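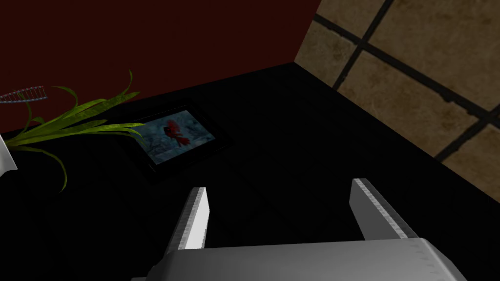 Dark worktops, quick tips

Posted Saturday, January 10, 2026

Black tops show everything. Crumbs, smears, limescale, the lot. What works for us:

Wipe dry first, get the dust off. Then damp cloth, one drop of washing up liquid. No more or it streaks.

Buff with an old tea towel. Not a fluffy one, had bits everywhere in August.

White rings round the tap: half vinegar half water, leave 5 minutes, rinse well. NOT on marble or granite!! Check what yours is first.

Sticky label gunk - cooking oil, leave it a bit, then soapy water.

Hot pans on a trivet allways. Even for a second.

Cloths in the wash every couple of days, no softner, it leaves a film.

More on sinks and plugholes next time.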